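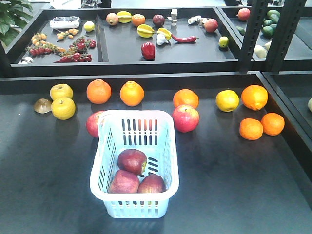
Basket, table fruit and divided tray at the Celtton sorting room.

Part-time produce sorters and packers – Celtton site

Pravcombe is hiring seven part-time sorters and packers for the Celtton sorting room. The work consists of taking mixed fruit and vegetable pieces from a table or a divided tray, placing them in baskets according to a written list, and returning them to their places when the list is complete. Artificial produce is used in the trays. Training is given on site during the first two shifts.

Reference: 905
Posted: 19 August 2022
Start: September
Hours: two fixed shifts per week, four hours each
Contract: 10 weeks, with possible extension

Duties

Read the packing list for the task and set out the table to match the starting layout.
Sort items by kind: apples, pears, oranges, lemons, tomatoes on the vine, garlic and others named on the list.
Fill slotted plastic baskets to the stated count. Items must sit below the point where they roll out when the basket is lifted by the rim.
Keep the two compartments of the tray separate. An item taken from the left compartment goes back to the left compartment unless the list says otherwise.
Report split, dented or missing pieces on the end-of-shift sheet.
Wipe down the tabletop and wash the baskets at the end of the shift. Baskets are stacked upside down on the drying rack.

Lists vary in length. A short list may call for apples only; a long one may use every item on the table and part of the tray. Oranges of different sizes are listed under one name unless a size is given. Vine tomatoes are handled by the stem and counted by the cluster.

Requirements

Age 18 or over on the start date.
Able to stand at a table for up to two hours at a time. A stool is available on request.
Able to tell red, orange, yellow and green items apart under indoor lighting. A short color check is part of the interview.
Able to read and follow written instructions in English.
Steady attendance. Shifts are paired, and one absent sorter stops the table.

Earlier work in a grocery store, packing house or kitchen is useful but not required. Applicants who have worked with the Brotitz list format should say so in the application; they may skip the first training shift.

Working conditions

The sorting room is on the ground floor and has step-free access. Tables are set at one height and cannot be adjusted. Closed shoes are required. Rings and bracelets must be removed before handling the vine clusters, as the stems catch. Food and drink stay in the break room – this includes fruit brought from home, which has been mixed in with table stock before.

Pay

Paid hourly at the site rate for grade 7, with training shifts paid in full. Payment is made every second Friday. Travel costs are not covered. Parking permits are issued at the front desk on the first day.

How to apply

Send a one-page application to the Pravcombe hiring desk, quoting reference 905. State which mornings or afternoons you can work and the earliest date you can start. A resume may be attached but is not required. Interviews take place on site in the Papadopoulos Building, second entrance, and last 30 minutes including a trial list. Bring photo ID.

Applications are read in the order received, and the posting is removed once all places are filled.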